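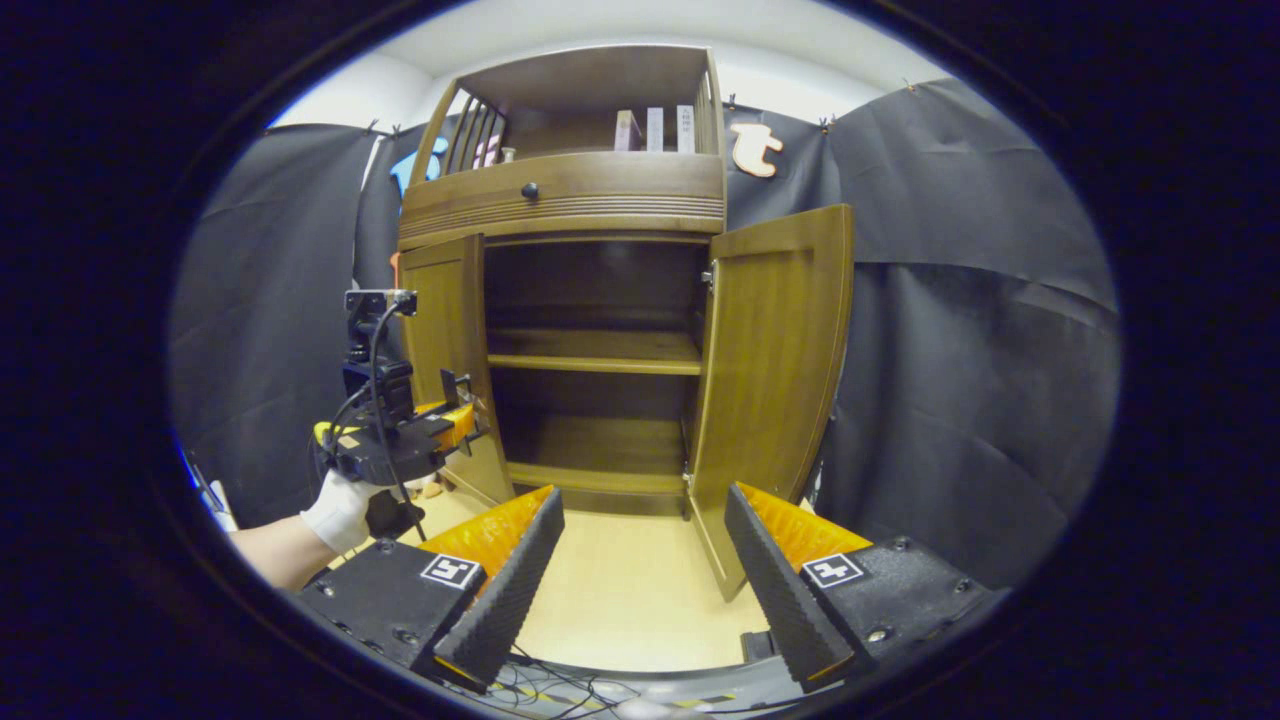 Open day at Undine today, in the Favitz building. I had wanted to go since January, so I took the afternoon off and went by tram. Small thread.

**1/** You walk in through a corridor with posters, and then there are the work places, one beside the other, with black curtains. I expected big yellow arms behind glass. Instead I stayed longest at an old-looking wooden cabinet.

**2/** The task there is opening and closing doors. A person holds a gripper in each hand and does it by hand, and the recordings are later used to teach a robot. They call this project Junosia.

**3/** It sounds very easy. They told us a full session is 175 repetitions, and that doors are harder than drawers, as the hand must follow a curve. I had never thought about this in my own kitchen.

**4/** The fingers have orange backs and a ridged black inside. You take the door by its edge, and you must not squeeze too much. Visitors could try after four o'clock. I waited roughly 40 minutes in the queue and it was worth it.

**5/** My result: the left door went well. With the right one I pulled too early and the fingers slipped off. The lady behind me did both at the first try and was very polite about it.

**6/** Somebody asked why they don't simply program the movement. The answer was that every cupboard is a bit different, with other hinges and other handles, so they prefer to collect many examples. I found this a clear explanation, also for people like me who work in accounting.

**7/** In the second room was Ponce, the arm on wheels. It was charging during my visit, so I can't say anything about it. The demonstration was at 17:30 and my tram was at 17:10.

**8/** Practical things: entrance is free, the coffee costs money, and the lift is hard to find (behind the cloakroom, on the left). They plan the next one for spring. If you go, wear shoes for standing.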